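Two-Armed Robot Gets Its Tune-Up in the Lounge

Basthorpe, March

Trenia, the two-handed robot at the Gachanja workshop, is having its spring service, and it's a treat to follow! The Gerkow crew is setting up both hands out on the lounge carpet, with the armchairs, side table and bins all left in place. 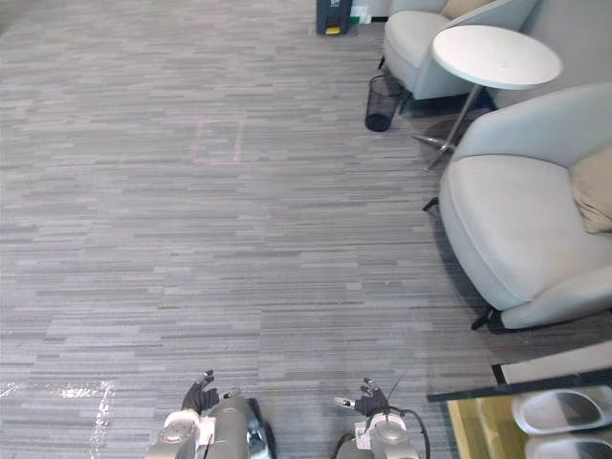
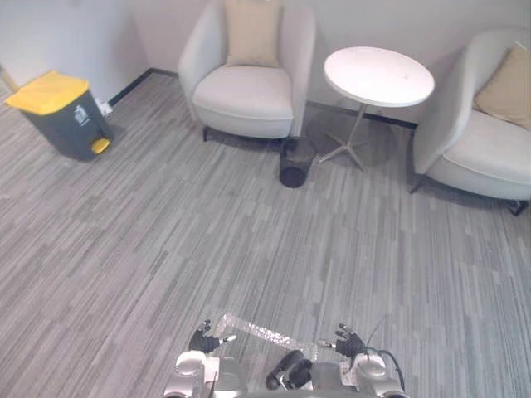
What gets checked

Every finger is curled and opened 200 times, first slowly, then at working speed. After that the crew goes over the wrist cables, looking for rubbing where they loop around the joint, and resets the zero position of each arm. The whole job takes 8 hours, and five of those go to the hands alone (fingers are fussy things).

The best part comes at the end, when Trenia has to pick up a crumpled paper ball and drop it in the mesh wastebasket five times in a row. One miss and the thumb settings get another look.

Visitors are welcome to watch the final run from the hallway, starting at 3 p.m.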